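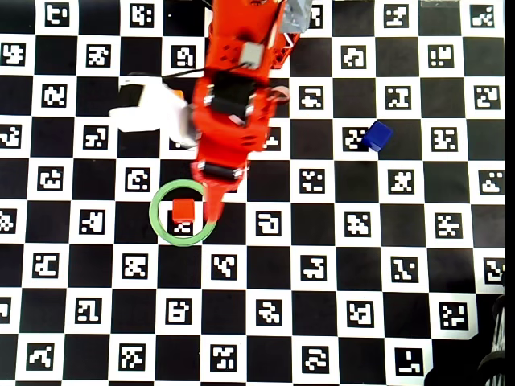
Checks, Squares and Markers: A Board Gallery
Words and captions by Cecilia Abubakari

I have been told for years that a printed checkerboard is a precise object. It comes with a certificate, or with a PDF that claims to be one, and people lay it on a table and trust it from then on. I have trouble with that. Paper moves, vinyl stretches, and foam core bends if you look at it in November with the heating on. The pattern may be perfect in the file and still be wrong on the table.

So I went around Trirkgate with a steel rule and a flashlight and asked to see people's boards. Most were the kind with a marker in each white square, which look like a chess set that has swallowed a crossword. A few were plain checks. I had 1147 photos at the end and cut them hard. The selection leans toward boards that are in use, as I have never learned anything from one still in its sleeve.

Titilayo Ogbonna's board, from the window side. She says it lies flat. Slide a sheet of copy paper under the left corner and it goes in as far as my thumb.

Same board, from the door. You would swear it was flat from here. Most product photos are taken from here.

Matte print and gloss print, side by side under one lamp. The gloss has a white smear across four squares where the black ought to be. The seller calls this finish "professional."

Sukley tabletop sheet, rolled. It was stored this way for a winter, and the label on the tube says it recovers in an hour. We gave it 7.

Sukley tabletop sheet, unrolled, with a dictionary on each end. I don't count this as recovered.

The cheap one. Office printer, spray glue, a piece of shelf. Vusumuzi Cele made it on his lunch break and apologized for it twice. It measured better than two of the bought ones, which annoyed everybody, including me.

Rule laid along the edge of Vusumuzi's board. He is happy with this picture. I would be happier if he had used less glue near the end, where there is a ripple.

A set of small colored blocks that gets put out on the squares at Lawal. Gert Radebe told me the squares make it easy to put a block back in the same spot. I asked him to do it with his eyes on me and not on the board. He declined.

Close-up of one marker. Each is supposed to differ from its neighbors, and I checked one sheet to see. It took me most of an evening and they do differ, fine.

Coffee ring on a white square, Lawal again. "It doesn't matter, there's no marker under it." There is a bit of marker under it.

Clilus rigid panel, the expensive one, 1750 with the carry case. It is a handsome thing and very flat. Whether it is that much flatter than a shelf, I leave to the person who paid for it.

Back of the Clilus panel. Two of the rubber feet are missing. I asked where they went and got a shrug.

Oluwatosin Okonkwo squaring up a board against the table edge. The board ended up straight to the table. The table is not straight to the wall, and I have no idea which of them was built wrong.

Tape, four kinds. The blue kind peels clean. The clear kind took the black off one corner, and you can see brown board underneath.

Squares after a year of things being dragged across them. The scuffs all run one way. Wiping did nothing, though the cleaning spray promised otherwise.

There are 32 pictures in the full set. Larger prints are available from me on request, on matte paper only, and please measure them yourself before you use one for anything.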